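Hidden-object post

A hidden-object post is a social media post built on a photograph in which a person, animal or item is present but hard to see. The viewer is asked to find it, usually by a short caption such as "Can you see the cat?" or "It took me all day." The format is related to the printed puzzle page, but differs from it in that the photograph is normally an ordinary snapshot and the answer is often given by other viewers in the replies.

The terms find-it post and spotter are also used. "Spotter" is more common among users of message boards, where it may refer either to the post or to a person who answers it.

Background

Picture puzzles with concealed figures were a regular feature of newspapers and children's magazines long before the web. In these, the figure was drawn into the outline of a tree, a cloud or a fold of cloth. Early online versions were mostly scans of printed puzzles passed along by email.

The photographic form became common once phones with cameras were in wide use. The message board Undex opened a section for such pictures, called Lost in Plain Sight, and its rules were later copied by other boards. They required that the object be in the original photograph, that no editing be done other than cropping, and that the poster know where the object was. A post that broke the last rule was labeled "open" and moved to a separate list.

Format

Most hidden-object posts have 2 parts: the photograph and the prompt. The prompt names the object or leaves it unstated. Posts that leave it unstated draw more replies but are also more often reported as spam, as there may be nothing to find.

Common types include:

Camouflage: the object has the same color or pattern as what is behind it, as with a moth on bark or a phone on a patterned rug.

Partial cover: most of the object is behind something else and only a small part shows.

Scale: the object is in full view but much smaller or larger than expected.

Crowding: the object is one of many similar things, such as a single key in a drawer of hardware.

Plain, evenly lit surfaces are seldom used for camouflage posts. Even a small object tends to stand out against them by its shadow and outline, and glossy surfaces add a reflection as well. 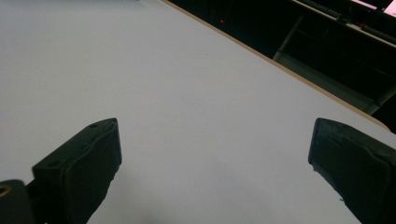
A white tabletop with a tan edge strip.

Textured backgrounds such as gravel, leaf litter, carpet and knitted fabric are preferred. Image compression also plays a part. When a photograph is saved again and again as it moves between sites, fine detail is lost and the object may become harder to see than it was in the first copy. Undex moderators treated a heavily compressed copy as a different post from the original and listed it separately.

Spread

Hidden-object posts spread mainly through replies. A viewer who finds the object may say so without giving its place, which leads others to return to the picture. Viewers who cannot find it often share the post to ask for help. Both actions are counted as engagement by ranking systems, and the post is then shown to more users.

The Dunmore stairs picture is an often-cited case. Posted one evening in June by a user in Dunmore, it showed a carpeted staircase with a gray cat lying along one step. It received over 60 replies on its first night, many of them claiming that no cat was present. A brightened copy was posted the next morning at 11 and settled the matter for most users, although a smaller group held that the brightened copy had been altered. The original poster added a second photograph taken from the top of the stairs.

Answer marking

The answer to a post is usually given as a copy of the photograph with a circle or arrow drawn on it. Practice varies on when it should appear. On Undex it was posted only on request and placed behind a warning. The photo-sharing application Borora used a built-in overlay that appeared when the picture was held down – a feature later dropped because users set it off by accident.

A false circle, drawn around an empty part of the picture, is a common joke reply. Some boards remove these and others allow them if the true answer is already posted.

Criticism

The blog Ekholm, which covers online advertising, described many hidden-object posts as engagement bait and noted that popular pictures were often reposted by accounts with no link to the photographer. Reposts tend to drop the original prompt and add a claim about the viewer, for example that only people with very sharp eyes can find the object. Such claims are rarely supported by any source.

Privacy has been raised as a separate concern. A photograph of a room may show mail, screens or family pictures, and viewers searching it closely are more likely to notice them than viewers of an ordinary post. Borora advised users to crop such items out before posting.

See also

Camouflage
Clickbait
Internet meme
Optical illusion
Picture puzzle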